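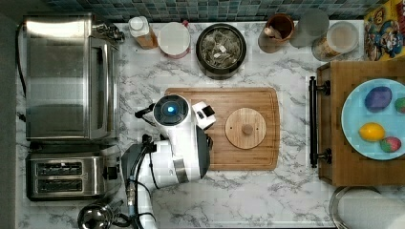

The MacLeish Clinic in Hudwood opened its doors in February with two examination rooms, one dentist's chair that came second-hand, and a waiting list of 65 families. The list was written by hand, because the computers had not arrived yet. Today the clinic has 1,000 registered patients, and the computers work most of the days.

Hudwood is a small town at the end of a long valley road. For many years, people who needed a doctor had to drive 73 miles to the hospital in Cusar. In winter the road is closed for hours when a truck goes off it, and everyone in the valley has a story about such a day. A woman who came for her blood pressure check told me that she used to plan her appointments by the weather report. If snow was coming, she simply did not go.

The idea of the clinic was older than the building. The valley's only family doctor retired and no one applied for the position, although it was advertised three times. After that the county asked the residency program in Cusar if its young doctors could spend a part of their training in Hudwood. The program agreed, under one condition: the residents must have a supervising physician in the house every day, and not only on the telephone. To find this physician took more than a year.

Now two residents come for four months each. They live in an apartment over the former hardware store and walk to work. One of them told me that in the city she saw a patient for a cough and never met him again. In Hudwood she saw the patient for a cough, then his mother for her knee, and then both of them in the grocery store, where the mother wished to discuss the knee again.
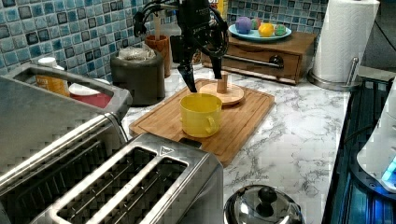

Department of Community and Rural Medicine

The teaching is different from what the residents know. There is no specialist one floor above. A blood sample goes to Cusar with the driver at two in the afternoon, and what is taken after two waits until the next day. So the residents learn to ask more questions and to examine with more care before they order anything. Some of them find this hard in the first weeks – one called it "medicine with the lights turned down" – but most say they are more sure of their hands when they leave.

For the patients with diabetes, the clinic runs a program with the name Endo. Once a month a hormone specialist drives up from Cusar and sees the most difficult cases together with the residents. Between these visits a nurse telephones the patients at home. The calls are short, and they are often about food, shoes and the price of test strips.

Money is still a worry. The county pays for the building, but the dental room depends on donations, and it is open only two mornings a week. The department wants to extend this next year. It would also like to keep one of its residents after the training is finished. Two have asked for the details of the position.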